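Hand-held gripper slips on anything in shiny plastic – pads or linkage?

zakance_garage
Posted September 8, 2021

I've been building a pair of hand-held grippers at home from the Furkholm plans, the two-finger kind with the bar linkage and the blue ribbed pads. They open and close fine on the bench. My trouble starts when I pick real household stuff out of a heap. Plush toys come up great every time. Anything in slippery plastic squirts out sideways just as the pads close, and flat things in a pile are hopeless.

I tighten the pivot pins before each session, and I've swapped the pads once already (same kind, so maybe that was silly). I've been practicing on the bed with a red flowered cloth spread over the sheet, mostly toys and small packages all jumbled together.

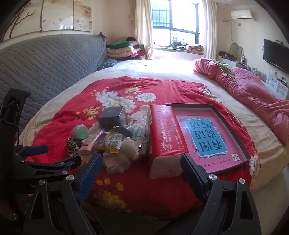
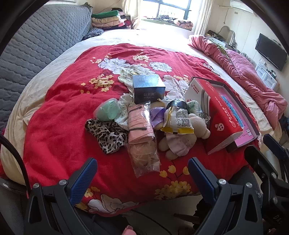
Do I need softer pads or a stiffer linkage?

Softer pads first. They're the cheap part and they come off without touching the linkage, so you can have an answer the same evening.

That was the first reply I got on the Zadville builders' board and I half believe it, but when I wiggle a finger with the gripper closed I can feel some play at the tips. So I'm asking over here before I order anything. I have 8 pads left in the drawer and not much patience!

nkosi_bench

I built the same style of gripper last November and went through all of this, so let me save you a little time. Do the wiggle test properly. Close the gripper on a wooden ruler held on its edge and look at the tips from above. If they stay square to the ruler, your linkage is fine and you can go shopping for pads. If one tip rolls outward, softer pads will only hide the trouble for a while – mine hid it for 6 days and then I was right back where I started.

What fixed it for me was the pin holes. I had drilled them by hand and three were sloppy. I reprinted the outer bars with the holes a touch small and reamed them to fit the pins. The sideways squirting pretty much went away after that. I did end up changing the pads too, to a softer rubber, and wiped them down with rubbing alcohol between sessions. Plastic wrap seems to leave a film on them, or maybe it's just my hands. Either way they grip better clean.

For flat things in a pile, try coming in at a low angle and getting one finger under the edge before you squeeze. Going straight down on a flat packet never worked for me. I still miss plenty of them.

One more thing, check that both fingers reach the middle at the same moment. If one gets there early it shoves the object into the other, and on slick wrapping that's enough to send it flying. On mine the two link rods were different lengths by the thickness of a fingernail and I only caught it by laying them side by side.

furkholm_fan7

just put rubber bands on it. wrap them around the pads, wide ones, the kind that come on broccoli. looks awful but works ok. they do go brittle so keep spares

zakance_garage

Did the ruler test and the left tip rolls out, not a lot but you can see it. So I'm reprinting the bars this weekend. Put broccoli bands on the other gripper in the meantime and it's better on bags, worse on the plush stuff because the bands snag the fuzz. Will post again once the new bars are on.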